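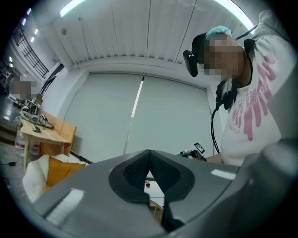
Petra Lindqvale
Station technician, Nurnton

Handheld gripper station, Subramaniam room
Inspection checklist with comments
Inspected: Fri 23 July
Project using the station: Andov
Result: fit for use, with two items open

Marks: OK, WATCH (usable, look again next time), FIX (do it before the next session). There used to be a fourth mark, N/A, and it did very well for itself, so I took it out.

JAWS AND PADS

Pads seated flat on both jaws, no lifted corners
OK
Press the full length with a thumb. The back end is where they let go first, and the back end is where everyone stops pressing.

Pad texture still readable across the gripping face
WATCH
Left pad of the second gripper is going smooth near the tip. Kodimum sends replacements in pairs. Change both, even if the other one looks young and hopeful. A new pad against an old one makes the jaws close crooked, and then I get a note saying the software is drifting.

Jaws meet at the tips when fully closed
OK
Allowed gap is 2 mm, checked with the gauge. The gauge lives in the top drawer. A folded sandwich receipt is not the gauge.

Open and close by hand, full travel
OK
Smooth both ways on each gripper. Slight click at the wide end on the older one, same click as last time. If it turns into a crunch, stop and tag it.

Pads wiped
OK
Damp cloth, then dry cloth. No alcohol. The last set that got alcohol went shiny and could not have held a grudge.

HOUSING AND LABELS

No cracks around the screw bosses
OK

Screws present and snug
OK
Snug means snug. One boss was stripped in the spring by somebody with strong wrists and good intentions, and the insert I put in is holding.

Label strips attached and readable
OK
If one peels, print a new one. Do not write the number on the plastic in marker. We have been there and we still own that gripper.

Marker plate on top: clean, flat, not rotated
FIX
One plate can be turned with a fingertip. Tracking needs it square to the body. Remove, clean off the old adhesive, refit against the stop, leave overnight. Until then that gripper stays on the shelf with the red tag. The red tag is not a suggestion and it is also not a bookmark, which is how I found it in July.

HEAD CAMERA RIG

Straps sound, buckle closes and stays closed
OK

Camera unit holds its angle when the wearer looks down
OK
Test by looking at your own shoes, then at the ceiling, then at your shoes again. You will feel silly. The person after you will get usable video.

Lens clean
WATCH
Fingerprint, again. The mount has a perfectly good knob on the side for adjusting it.

Disposable caps in stock
OK
One cap per wearer, new each time, thrown out afterward. I should not have to add the last part.

CABLES

No kinks, cuts or bare spots, checked by running the cable through the fingers
OK

Neck cable clear of the jaws with both arms raised
OK
Do this one with the kit on and actual arms in the air. Routing that looks tidy while standing still has a way of ending up in the gripper at the first high reach. The cable should hang down the front with slack and never across the wrist.

Plugs click home
FIX
Plug on the spare device cable has lost its latch. It works as long as the wearer never turns, bends or laughs. New cable ordered, expected early August. Spare is out of the kit until then.

Floor cables against the wall or under a cover
WATCH
The one by the seating wanders. I put it back each morning and it is out again by lunch.

TABLE AND FLOOR

Gripper sits fully on the table, nothing hanging past the edge
OK
A drop from table height means a full check from the top of this sheet, even if it looks fine and even if you caught it with your foot.

Drinks capped and off the table
OK
Water on the floor beats water in the gripper, but keep it out of the walking path too.

Chairs pushed in, space to step back
OK
People wearing a camera rig watch their hands. They do not watch for chairs.

Blind down, lights on
OK
Afternoon sun washes out the marker. Pull the blind down gently. It has been rehung once and I would like that to remain the total.

FUNCTION CHECK

Short run, 200 open and close cycles per gripper
OK
Yes, by hand. Yes, all of them. Swap hands halfway if you value your thumb. No missed readings on the gripper that passed; tagged one not run.

Total since last pad change
Over 200 sessions on the second gripper, which explains the tip. Order pads now and skip the part where we are surprised.

NEXT INSPECTION

Due in 30 days, or sooner after a drop, a spill, or any message that begins "quick question about the gripper."

Open items: marker plate, spare cable. Whoever closes one, write down what you did. "Sorted" was the whole entry last time, and I spent a morning finding out what had been sorted and into what.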